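3.2 Study area and household interviews

Interviews were held in Jarnelen, a residential district of concrete and asphalt streets where most cooking is done at home and most grain is bought by the sack. Fieldwork ran through August. Streets were assigned to interviewers by block, and every second door was approached.

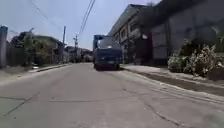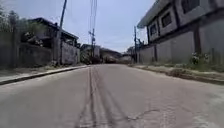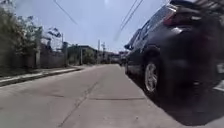
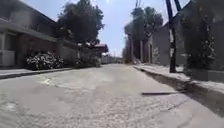
Figure 4. Streets in the study area.

The question put to each household was how it prepares cracked wheat on an ordinary day and how it prepares it for guests. We had expected the two answers to differ mainly in the fat used. They differed more in the handling of the water. For everyday meals, 853 of the 1000 households pour boiling water over the grain, cover the pot and leave it alone. For guests, many of the same cooks change to steaming in two stages, with the grain turned out on a tray and rubbed between the palms before it goes back over the pot. Where households buy their grain also matters. A district of this kind, with a dark blue truck parked along one curb and a dark SUV along another in Figure 4, can be supplied from the road, and many respondents named a delivery vehicle before they named any shop. Those who buy this way get a coarser grind and steam it longer. Those who buy the packaged Skino grain from the market follow the time printed on the bag and seldom steam at all.

Respondents were also asked what they call the dish. The older name was given most often by cooks who had learned from a grandmother, and several corrected the interviewer when the packaged name was used. Bezerra reports a similar reaction among cooks in Prernell, where the name on the label was accepted for the raw grain and refused for the finished dish. Our interviewers were therefore told to wait for the respondent's own word and to keep using it for the rest of the visit.

Cooking times were recorded by the cook and not by the interviewer. This produced 2460 entries, as most households logged more than one meal. Entries with no start time were dropped. Sunday meals are treated separately in Section 3.4, where the portions are larger and a second pot is common.

Salt was the one point on which we could not get usable figures. Nearly all respondents add it by hand, and those who agreed to measure it said afterward that the dish had come out wrong. We follow the approach of Reinaldo Bezerra and record only the moment at which salt is added: before the first steaming, between the two, or at the table.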